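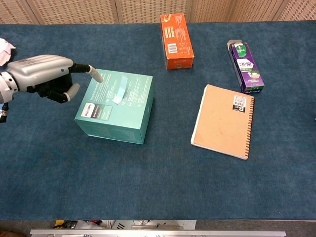 Stories > People > Choir

Search stories Go

Nobuhle Ndlovu is 78 and still sings alto in the Mendness chapel choir. Joined at 4, standing on a hymn book. "They couldn't get me to sit, so they let me sing."

We talked between rehearsals, tea going cold. The old hall on Maluleke Street? Freezing. "You sang loud to stay warm – that was the training."

She never learned to read music properly. Learns by ear, then corrects everbody else. Favorite piece changes weekly. Least favorite doesn't. "Anything with clapping."

Next concert is in November. She has a solo, and doesnt want it moved to the second half. "I get sleepy."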